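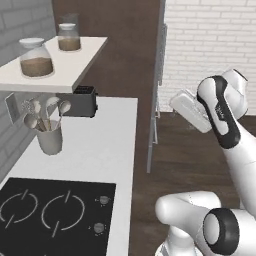 Proltura All-Purpose Vegetable Seasoning, Fine Grind

Posted Thursday, March 15, 2018

Proltura sells this blend in a resealable pouch and in a plastic tub. I bought the pouch. The contents are salt, dried carrot, parsnip, onion, celery leaf, parsley and a little sugar. There is no added MSG, and the yeast extract from the older recipe is gone.

The grind is finer than Hamann's and dissolves fully in simmering water. Hamann leaves flakes of carrot at the bottom of the pot, which matters in a clear broth and nowhere else.

Dosage

The label calls for 2 teaspoons per quart. That is too much if the soup also contains smoked meat.
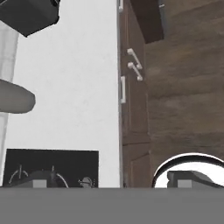 I settled on half that amount and corrected with plain salt at the end. In a borscht with pork ribs the parsnip comes through clearly and the celery stays in the background. In a potato soup with no meat the full dose is right.

Other uses

As a dry rub on chicken thighs it browns quickly because of the sugar. Keep the oven at 375 and cover for the first 34 minutes. For rice, stir it in with the water. Sprinkled on cooked food it tastes raw and salty.

Storage

The powder picks up moisture. A pouch opened in May had caked by the end of summer; a tightly closed jar avoids this. Carnus adds an anti-caking agent and stays free-flowing longer, but its flavor is flatter.

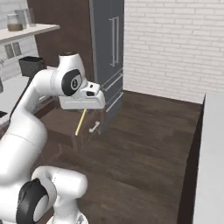 Kitchen counter and refrigerator.

Ratings out of 10

Flavor: 9
Solubility: 9
Packaging: 3

The zipper on the pouch fills with powder and stops sealing. Buy the tub if your store carries it.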